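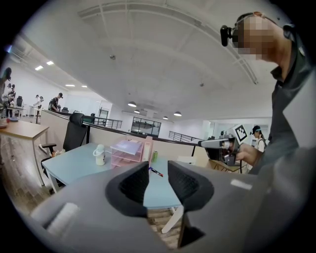 My aunt kept her desk the way other people keep a garden, which is to say she fussed over it in the mornings and ignored it the rest of the day. When she died we found 11 letters in the top drawer, all stamped, all sealed, none of them mailed. One was for me. I have written letters ever since, badly at first and a little less badly now, and last spring I decided to find out who else was still at it.

Quite a few people, as I soon learned! They just don't make much noise. Some write to a brother overseas or a roommate from college. Some write to strangers. And a surprising number of them belong to the Durari Letter Circle, which has been swapping pen pals through the mail for longer than most of its members have owned a telephone that fits in a pocket.

The circle is run by Stamatia Kontogiannis from the back room of a stationery shop called Koutsoukos, where she has worked since she was a teenager. I spent a long afternoon with her in June, drinking more coffee than was good for me. She has 128 people on her list at the moment (the oldest has been writing for 80 years, if you count the notes he passed in school, and he does). When a new name comes in she reads the introduction twice, puts it away overnight, and picks a partner over breakfast.

"I don't match hobbies," she told me. "Two people who both love trains will write about trains until they're sick of each other. I match how long they take to get to the point."

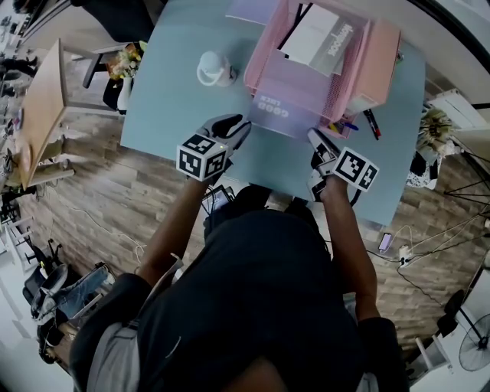 By that measure I would be a hard case, and she said as much, kindly, while she topped off my cup. She had me paired before I left. My correspondent turned out to be Lenuța Enache, a retired bookkeeper who writes on graph paper and answers every question in the order I asked it. I adore her. Her first letter ran to 5 pages, most of it concerning a neighbor's plum tree that drops its fruit on her side of the fence, and I read it standing up in the kitchen with my coat still on.

What I had forgotten, after years of texting, is how much a letter leaves you alone. You send it off and then there is a good long stretch where nothing is expected of you. Lenuța takes two weeks, sometimes three. In the meantime I save things up for her: a word I misheard, the price of cherries, the fight I had with the hem of a curtain. Half of it never makes it onto the page, but I've had the pleasure of noticing it.

The tools matter less than the catalogs would like you to think, though I'm as weak as anybody when it comes to paper. Stamatia sells a cream sheet from Laralik that takes ink beautifully, and a cheaper one from Lurkis that she uses herself. She doesn't hold with special pens. Her one firm piece of advice is to keep the paper, envelopes, and stamps together, somewhere you can reach without getting up.

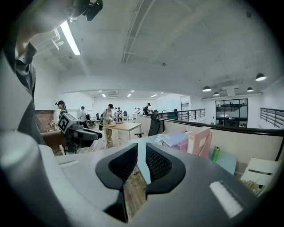 Overhead light is fine for sorting the mail. For writing, try a small lamp.

I tried the lamp, and she's right, it slows me down. My evening letters wander more than my morning ones, and Lenuța says she can tell which is which by the second paragraph. The morning ones have news in them. The evening ones have my aunt in them, and the house we all used to go to in the summer, and the dog that would only come if you called it by the wrong name.
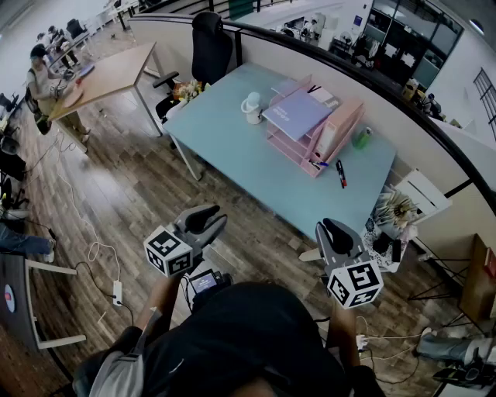 I asked Stamatia if she ever worried about the circle getting smaller. She shrugged and said it had been getting smaller when she took it over, and then it got bigger, and then she stopped checking. Members drift off when they have babies and come back when the babies start school. One man stopped for years, then picked up with the same partner in the middle of the same story, as though he had only gone to answer the door.

As for my aunt's letters, I mailed the other ten that same week, with a short note tucked in behind each one. Four people wrote back. One of them, a woman she had known in nursing school, still writes to me at Christmas, and she always asks what I'm growing on the windowsill. This year it's parsley, and it isn't doing well.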